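Minutes – Skuvdale workshop users' meeting, 3/25/19

Present: Afshin Bakhtiari, Radu Lazăr, Zdzisław Cieślak, Valentin Vasiliu and me, Radu Enache, taking notes (so if anything is wrong, shout at me and I'll fix it). We started a bit late while I hunted for a pen that worked.

Minutes from January were read and accepted. Zdzisław asked for his name to be spelled right this time. Done, I hope!
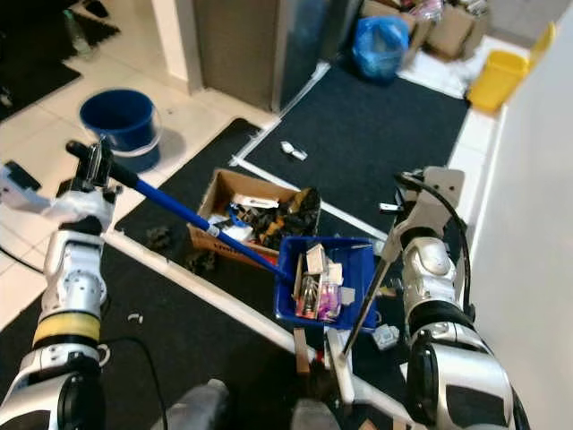
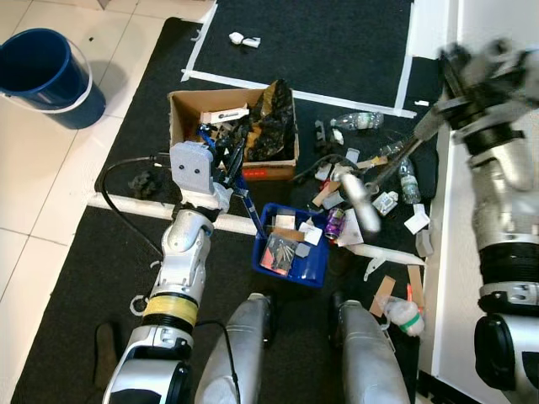
1. Floor and trash. This took up most of the evening, as you'd expect. Afshin feels we're still treating the floor as a shelf, and I have to say I'm with him. We went back and forth over who sweeps and when, and Valentin wanted to know what counts as trash in the first place. Look at the open cardboard box on the mat, with the crumpled black plastic bag bulging out of it – half of us would tip the lot, and the other half would want to go through it first. We settled on going through it. Anything in an open box on the floor gets sorted before it goes out, and whoever does the sorting puts usable parts on the Kera shelf. The clear plastic bottles go straight to recycling, please, with no detour under the bench. Radu L. wants the long-handled blue dustpan to live on the hook by the door and was very firm about this. Agreed by everyone. He also asked people to empty it as they go, because a heaped dustpan drops half its load on the way to the bin (he's right, I've done it twice).

2. The tape lines. Zdzisław would like the white tape to stay where it is on the mats. He laid it, his knees still remember it, and he says the lines make it easy to tell which patch has been swept. Valentin thinks the tape catches dirt along the edges and would sooner have one big mat with nothing on it. We talked about this for longer than I want to admit. The tape stays until summer and then we'll look again. If a strip lifts, press it back down or tell Zdzisław – don't pull it up!

3. Money. We have 1114 in the account. The bill from Rusu for hauling away the old benches came to 283 and has been paid, so that's already taken off. Afshin had a quote from Ponitz for new shelving along the back wall at 600, delivery included. I love the idea, I'd have ordered it on the spot, but Radu L. wants to see a second quote and that's fair enough. Afshin will ask elsewhere and report back. No vote taken.

4. Bins. We need 2 more, with lids, for metal and for paper. Valentin offered to pick them up in his van and bring the receipt to me. Please rinse drink cans before they go in the metal one (ants, remember). Labels to be done by me, in big letters.

5. Keys. One is still missing. If you have it, put it through my mail slot and I'll ask no questions.

6. Anything else. Zdzisław brought up the drafty window again, and Afshin said he'd have a look with some foam strip. Valentin asked if we could have the radio on lower during evening hours. Mixed feelings on that one, so it carries over to next time. Thanks to Radu L. for the poppy seed cake, which went very fast.

To do: Afshin – second shelving quote, window. Valentin – bins. Radu L. – hook for the dustpan. Me – labels, and sending these notes around.

Next meeting same place, same time, date to follow by email.

Contact | © 2019 Skuvdale Workshop Users | Back to top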